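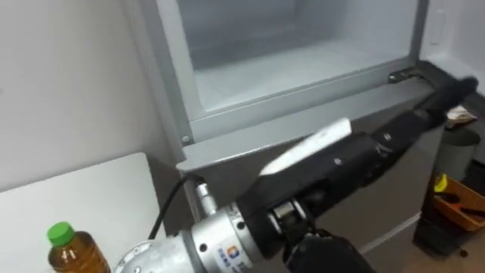

To: Zellum seed list
Subject: Re: germination on the older beans and onions

Replying on list, as the same question has come to me twice in private mail this month. The earlier message first, with the greeting and the shipping details taken out.

> We went through our share of the Zellum collection in February
> and the results are mixed. Tomatoes are fine, even the old ones.
> The pole beans under 501 came up well below what is printed on
> the packet, and the onions hardly came up at all. We used damp
> paper towels on a kitchen shelf, 25 seeds to a towel, and gave
> everything ten days. Should we throw the beans out? And is it
> worth putting the rest in the refrigerator, or is a dry closet
> good enough? Ours is an inside closet with no heating pipe.
>
> Also, who has the current master list? Ours still shows the
> Hindadow lots as one line.
>
> Wollura garden group

Taking the beans first. Do not throw them out. Ten days is fine for beans in a warm room, but a kitchen in February may not be a warm room at night, and beans that sit cold and wet tend to rot before they do anything. Run the test again now. Use the same number of seeds, roll the towel loosely, stand it in a jar with a little air at the top, and keep it somewhere that stays warm day and night. Write the start date on the towel in pencil. Ink runs.

If the second test is as poor as the first, grow the whole lot this year instead of storing it again. Sow thickly, save from whatever comes up, and mark the new seed 501 with the year after it. We did this with two of the runner beans and have good seed of both again. The plants you get from a weak lot are usually as sturdy as any others once they have their true leaves.

The onions are a different matter. Onion seed is short-lived and so are leeks, parsnips and chives. Two years in a closet is about the limit of what I would count on, and the packets you had were older than that when they left here. I should have marked them. Please compost them and I will send a fresh packet from the last harvest.

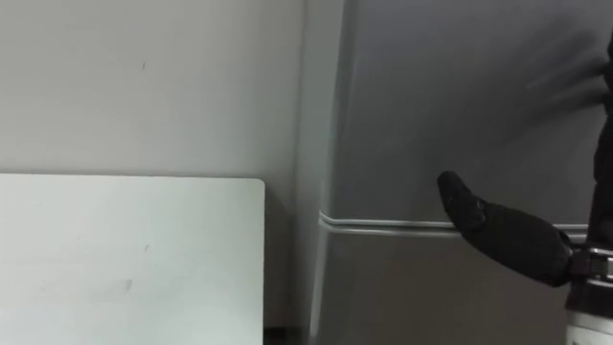
Archive copy. Page last changed Saturday, April 29, 2023.

On storage. A dry closet is good enough for beans, peas, squash and tomatoes if you expect to grow them out within four years or so. I keep most of mine that way. What matters more than cold is that the seed is dry before the jar is closed. Put it in a paper envelope next to the same volume of dry silica gel, close the lid, and leave it a week. A cheap humidity card in the jar is a help. Mine settled at 34 percent last fall and I would have liked it lower for the small seed.

A refrigerator is better for onions, lettuce and anything you only have one packet of. The jar has to be tight. A screw lid with a rubber ring is enough, and a plastic bag on its own is not. When you take the jar out, leave it closed on the counter overnight before you open it, or moisture from the room settles on the cold seed. I have lost a good lettuce that way and I know of at least two others on this list who have done the same.

Freezing is for people who can measure moisture properly. Damp seed is killed by it, and large beans are the worst for this. I don't do it and the list does not ask anyone to. 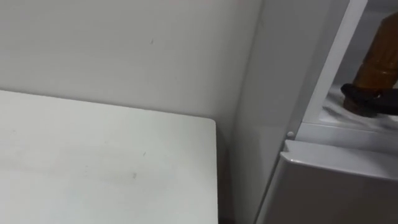
The other thing I would look at is how often the jars are opened. Every search for one packet is an opening for all of them. Sort by the year of the next grow-out and not by crop — one jar per year, and a sheet of paper taped to the lid saying what is in it. I changed over two winters ago and now open each jar once, apart from the current one.

Labels: the Zakharchenko envelopes that some of us bought in bulk have a gummed flap that lets go after a year in a dry jar. The paper itself is fine. Fold the flap over twice and use a paper clip, or put the whole thing inside a second envelope. Please write the lot number on the front and again on a slip inside. Two packets came back last season with nothing on them except "good one, red," and they are still on my desk.

Now the master list. The current version has 3,874 lines, counting the split Hindadow lots, which are now entered separately by the garden they were grown in. If yours shows Hindadow as a single line you have the version from before the split. Do not merge the two by hand. Send me your changes as plain text, one lot per line, number first, and I will enter them. Spreadsheets with colored cells do not survive the trip through the list software — the colors are dropped and I can't tell what was meant by them.

For test results, I only need four things: lot, number sown, number up, and days. Room temperature if you have it. Leave out anything you did not count yourself.

One open question for everybody. Wollura asks for a single date each year when all of us run the tests, so the figures can be compared. I am in favor, but I would put it in spring and not midwinter, for the reason given above about cold kitchens.

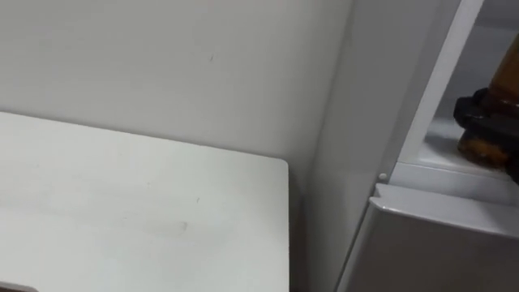
Spring does not suit the Hindadow gardens, came the first reply to the draft of this message. We are sowing by then and every warm shelf has trays on it. We would sooner test in the fall, straight after cleaning, when the seed is already out on the table and the poor lots can be pulled before anything goes into jars. It would also give us time to ask for replacements.

I can see the sense in that. The drawback is that bean seed tested straight after harvest can look better than it will the following year, so a fall test says less about how the seed is keeping. We could test new seed in the fall and stored seed in spring, with stored seed limited to the lots due for growing out. For most gardens this would be a short list.

Please answer on list and not to me alone, and trim the quoted text when you do. If you are asking for onion seed, put the word onion in the subject line. Packets go out once the envelopes are folded.

Zellum seed list, lot records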